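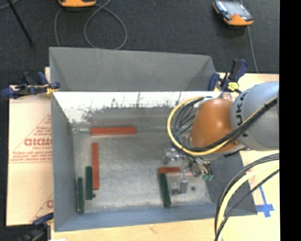
Shopping for the bin cell
8/16/24

Welcome to the equipment gallery! Budget requests for next year go in during September, and I've been going around with a notebook, looking at the stuff we lean on every day and trying to put a price next to it. I love this part (I know, I know). Half of it is big scary numbers and the other half is clamps.

Red and green blocks in the metal bin, arm reaching in from the right. Three clamps around the bin, and every one of them is on my list, plus spares.

Let me start with the clamps, in fact. They're the cheapest line in the whole plan and the one I forgot last year, so I ended up buying them one at a time out of petty cash. This time I'm putting in $100 for clamps and be done with it. If Hamish Goodwin asks why we need that many clamps, he can come hold the bin himself.

Next, the bin. The inside walls have their share of scratches and smudges, and I went back and forth on whether to ask for a new one. I think we keep it and buy a second in the same size, so we can swap without measuring everything again. Losberg quoted me $81 each, pickup only. Zilley was cheaper but wanted us to take a whole stack, and I have no place to put a stack of bins.

Now cables — my favorite subject and everybody else's least favorite. There's a fat yellow one looping around the orange part of the wrist with a black bundle tucked inside it, and another bundle sweeping across the corner of the bin. I'd like proper cable holders for all of it. Pratance has a kit for nearly $700, and yes, that's a lot for something that holds cables, but I've priced the parts separately and I don't save enough to make up for an afternoon of hunting for brackets.

Gripper parts are the line I'm least sure about. I want a spare set of fingers and a handful of those little green fittings on the shelf before we need them. Thepsuriya hasn't sent me a price yet, so for now there's a blank in the spreadsheet with a question mark in it. If you've ordered from them and remember what you paid, please tell me!

Blocks! We could use more colors. Red and dark green are fine, but I'd like a yellow set and maybe something shiny, just to make picking a bit harder. I put down $35 and I'll shop around.

Things I'm leaving off: a new arm (ha), a new table, and a carpet. I did pencil in tape. We go through blue tape like it's free, and there's a nice big cross of it on the tabletop by the bin already.

Send me your additions before the request goes in, with a price and a supplier if you have them — "some kind of stand" is hard to look up. I'll put the final list on this page once Hamish has been through it.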